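Kusness Handheld Gripper Pair: a review for whoever signs the purchase order

Posted Nov 28, 2021 by Zeyu Su

Rating: 4 out of 5

Our budget had a line for "demonstration hardware" and $600 in it, which tells you when the budget was written and by whom. The Kusness pair ate all of it. You get two grippers, two cables and a manual that spends a full page on how to open the box.

What I like

They fit in the hand, they close when you squeeze and they open when you stop. The Yeoh set we had on loan managed two of those. New people pick up the Kusness in an afternoon, and training hours come out of my budget too, so I noticed.

What I don't

The cables. They are stiff, they have opinions, and they will find your coffee. Plan the table before you plan anything else. I'd also set aside $200 for spares, a figure Sidden quoted me with no visible shame – springs and jaw pads, mostly.

The jaws are flat, and flat jaws are fine for boxes. Cutlery takes more patience. Sorting table utensils into bins sounds like a job for a bored teenager, and I had penciled in one session for it. Double that if you value your schedule. A fork lying flat on a table has very little interest in being picked up.
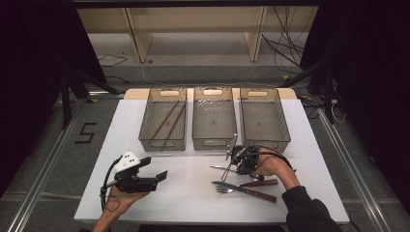
What else to budget for

Bins, which are cheap, and a decent table, which is not. Get see-through bins if you can. Handon sells a matching stand for the grippers that I priced, laughed at and then ordered in November anyway. It holds grippers. So does a shelf.

Should you buy a pair?

If you have the $600 and somebody patient, yes. If you only have the $600, hire the somebody first and borrow the grippers. I took one point off for the cables and would take another for the manual, but my boss reads these and it was my idea to buy them.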